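5.3 Comparing hand-held grippers at the bench

This section covers the side-by-side trial of two hand-held grippers before either is released for data recording. It assumes that the Clornosano controller has been installed as described in section 4 and that both grippers have passed the cable continuity check. The procedure takes one operator. A second person at the controller screen makes step 9 easier but is not required.

The trial compares jaw tracking, marker visibility and cable behaviour. It does not measure grip force. For grip force, see section 6.

5.3.1 Before you start

You will need:

Two Rameck hand-held grippers, black body, same jaw type
Two white fin markers, one per gripper
Controller with both gripper ports enabled
Head camera, charged, lens cleaned
Bench table on a level floor
The shoe kit (one pair of low-top shoes, one pair of insoles, one clear shelf stand)

Note: Jaw types must not be mixed in a single trial. If only one wide-jaw unit is available, run both grippers with standard jaws.

Caution: Keep fingers clear of the jaw pivot when the trigger is released. The return spring closes the linkage quickly and can pinch skin or glove fabric.

5.3.2 Connecting the grippers

1. Switch off the controller at the rear. Wait for the status light to go out.

2. Connect the left gripper to port A and the right gripper to port B. The plugs are identical. Check the label on each cable before pushing it home, as a swapped pair will record without raising an error.

3. Fit one fin marker to the top of each gripper body. Press until the clip seats, then try to rock it sideways. A marker that moves at all must be replaced. Do not tape it.

4. Route each cable so that it leaves the back of the gripper in a wide curve and reaches the floor without crossing the other. Leave enough slack to lift the gripper to shoulder height.

5. Switch on the controller and open the Pornitz panel. Both grippers should appear in the device list. Select each one in turn and squeeze the trigger fully. The jaw reading should rise from 5 or less to 135 or more. These are raw encoder units.

If a reading stays at zero, reseat the plug. If it stays at zero a second time, set the unit aside and record fault code 434 in the bench log.

Caution: Never unplug a gripper while the controller is recording. The open file will be lost, along with the calibration held in memory.

5.3.3 Laying out the bench

6. Place the shelf stand at the back centre of the table. Put both insoles on the lower level with the heels or toes accessible from the front. Place one shoe on each side of the stand, toes pointing outward.

The exact angle of each item is not critical and should vary a little between trials. The stand itself should return to the same position each time, as its metal edges are used as a reference when the recordings are compared.

Note: The clear top panel can throw a reflection into the head camera under direct overhead light. If the marker trace drops out when a gripper passes near the panel, turn off the light directly above the table before changing any camera setting.

7. Put on the head camera and stand at the front of the table. Tilt the camera until the live view takes in the whole tabletop, with the stand in the upper half of the view.

5.3.4 Running the comparison

8. Pick up both grippers and start the recording from the foot switch. Hold them still over the table until the tone sounds. Both markers must be visible to the camera during this period, with neither one behind a wrist.

9. Raise the left gripper to the height of the shelf and keep it there. Bring the right gripper low over the table, in front of one of the insoles, with the jaws facing forward. Hold until the panel shows a steady position for both units. Check that the two cables remain separate and that neither is pulling on its gripper. 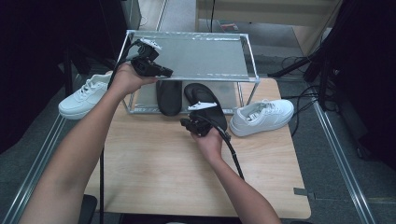 10. Close the right gripper on the insole, lift it clear of the stand and set it down on the open table. Return it to the lower level. Repeat with the positions reversed, so that the right gripper is raised and the left one does the work.

11. Repeat steps 9 and 10 with a shoe in place of the insole. Grip the shoe at the tongue or the collar. The sole is too thick for the standard jaw.

12. Stop the recording with the foot switch and wait for the file name to appear before putting the grippers down.

5.3.5 Reading the results

Open both traces in the Pornitz panel and set the overlay to Jaw. The closing curves should have the same shape. A unit that closes in visible steps has a dirty encoder wheel (see 8.2). A unit that closes smoothly but stops short of full travel needs a new zero, which is set from the Calibrate menu.

Next, set the overlay to Marker. Short gaps are acceptable where a hand passes between the camera and the fin. More than 2 gaps in the raised hold of step 9 is a failed trial. Check the fin clip and the lighting, then run the trial again from step 8.

Position drift in one gripper only usually comes from cable drag. Reroute the cable and repeat before adjusting the tracker.

Questions about trace files should go to Desta Dinsa. Replacement jaws and fin markers are held by Hagos Bogale.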